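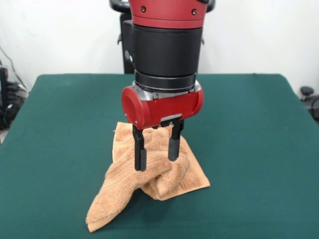
Orange terry towel on the green table.

Swapped the heat pump filter in August. Static pressure across the old one was 0.48 inches, 0.19 with the new one. The blower is rated for 0.5 total, so the old filter was using nearly all of it.

Return side next. The hallway grille is undersized for a system moving around 400 cfm per ton. Craddock quoted a second return in the back bedroom. Waiting on Iwona Bielecka for the duct drawing.

Thermostat is a Nudari. Default cycle rate was 6 per hour – dropped it to 4. Longer runs, better moisture removal. Indoor humidity went from 63 percent to 48 over two weeks with the setpoint unchanged.

Outdoor weather was similar both weeks, but I didn't log dew point. Will do that next time.

Coil cleaning is still on the list.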